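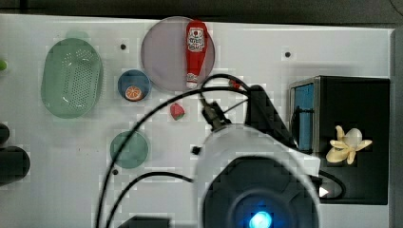
Plirska, Jul 25, 2020

Play kitchen set, sorting and first grouping on the white table.

I continue from the page with the washing list. The set is the mixed one from Pritchard, with the dishes and the food in the same bag. The goal for today was to decide how the dishes and the food should go together, so that the person who packs the set for a kindergarten does not have to think about it each time. The second goal was to finish the words for the lid card. I finished the first goal and only half of the second.

The dishes. I started with the pale green colander at the upper left, because it is the piece that gives the most trouble in the box. It is oval and everything else among the dishes is round, so nothing stacks into it well. In the last box we put it on top and the lid did not close flat. I tried it today at the bottom, with the opening up, and it works better if the small food goes inside it. The holes are small enough that no food from this set falls through. I checked this by shaking it over the sink, and I recommend the same test for every colander we receive, also when it comes from a supplier we know.

The large plate has a pinkish lavender color that changes with the light. In the catalog of colors I wrote "lavender" and Iestyn Rowlands wrote "pink" under it, and then I wrote "lavender" again. We should agree. For the card I will use "light purple," which is a color word that the children know too. The plate is the only piece where the red ketchup bottle can lie down and stay inside or almost inside the rim, and for this reason I keep the two together as one group. With the white cap toward the table side where the child sits, the bottle is easy to take. I tried it also the other way, with the cap far from the child, and then the label gets rubbed by the sleeve.

About the label. It is white with red printing. On the bottle from the older set the label was lifting at one corner after washing. I pressed it again with the flat side of a spoon and left it under a book. Please do not use the strong glue from the metal drawer for this. It makes a yellow line along the edge, and then the parents think the bottle is dirty.

The blue bowl is the nicest piece in my opinion. It is small and has a good round rim, and the orange slice goes in without force. I grouped these two together and I would like to keep them so. The colors help: when a child puts things away, the orange on the blue is easy to remember. I had some doubt whether the slice can get stuck in the bowl if it is pushed down hard. I pushed it down hard several times and it came out each time when I turned the bowl over and gave it a light knock. So it is allowed.

The watermelon wedge I placed below the bowl, to the right, on the table without a dish. This was a trial to see if one piece of food can be left "on the cutting board," as we say, even when there is no cutting board in the set. I am not satisfied with it. A piece without a dish has no home, and at the end of the play it is the first one to be lost. Either we add a small board or the wedge goes into the colander with the other fruit. My vote is for the colander. The board would be one more thing to buy and one more thing to wash.

The teal-green round piece stays on the left, below the bowl. No change from the last entry.

Washing, to have it in one place. The dishes soak for 20 minutes in warm water with a little of the mild soap, then rinse, then stand on edge on the towel. Do not lay the plates flat on the towel, because the water stays in the ring under the rim and leaves a white mark. I lost a good part of the morning to remove such marks from two plates of the older set. Vinegar helped with one of them. The other still has a half circle that I can see when I hold it against the window, and I put it in the drawer for our own use.

Weight of the set in the box, with the lid and the card: 700 grams. This is on the kitchen scale, which I do not fully trust, but it gave the same number when I repeated it after lunch. The Penus box is strong enough for this. I stood it on its short side, on its long side and upside down, and the food moved but the lid stayed closed. With the colander at the bottom there was less noise when I shook it, and this will please whoever carries it.

Table height. For the trial with the children the low tables will be used, and not the one we sort on. I measured the low one by the door and it is 65 cm, too high for the smallest group. Iestyn says the legs can be turned in. I could not turn them. He will look at it when he comes back, and if it does not work we ask Plukiteck for the other legs, the short ones that are on page two of their list.

After the lunch I took up the question of the fruit again, with more of the small pieces on the table.

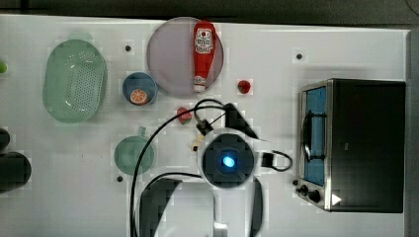

Can the food pieces be washed in the same basin as the dishes?
They can share the basin, but take the food out early, after a few minutes, and dry it by hand with the soft cloth. The long soak is meant only for the dishes.

The strawberry is a problem for a different reason than the watermelon. It is small, and with its darker tip it is also very pretty, and in my experience the small pretty pieces go home in pockets. I put it to the right of the large plate, alone, to see how it looks when it is a separate piece and not part of a heap. It looks lonely there. I think the fruit wants to be together. In the colander the red pieces are easy to see against the pale green, and a teacher can look once and know if one is missing.

I also want to note the matter of names. For the large pieces the names are clear. For the small red ones we have three different words in our papers: "strawberry," "berry," and on one old card "pepper." A child who does not yet read will not care, but the teacher who checks the box with the card in her hand will search for a pepper and not find it. For now I write "small red food" on the card and the exact name comes later, when we have the list from Pritchard in front of us. The same goes for the small yellow one. I write "small yellow food." I know it is not elegant.

Grouping as decided at the end of the day:

Large light purple plate with the ketchup bottle, cap toward the child.
Blue bowl with the orange slice.
Colander with all the small fruit, and the watermelon wedge also.
Teal-green round piece by itself, on the left.

For packing the order is other than for the table. First the colander with the fruit inside, then the bowl over the fruit as a cover, then the large plate standing against the wall of the box, then the bottle in the space that remains. The slice goes under the bowl. If the bottle is put in before the plate, the plate does not go in without bending, and I do not want anybody to bend it. I packed it in this order three times and one time in the wrong order to see what happens.

Cards. The printer in the front room gave a good result on the thick paper, and on the thin paper the text came through to the other side. We have about 300 sheets of the thick paper, enough for now. I would prefer bigger letters for the names of the pieces and smaller letters for the washing rules. Iestyn prefers the opposite. We can print one of each and let the teachers say, in September, when they come for the boxes.

Still open:

The legs of the low table.
One word for the color of the large plate, on the card and in the catalog.
Exact names of the small pieces, from the supplier's list.
A better place for the scale. On the shelf it stands a little crooked and I had to put folded paper under one foot.
The label on the older bottle is still under the book. It is the blue dictionary, second shelf. Please do not take it before tomorrow.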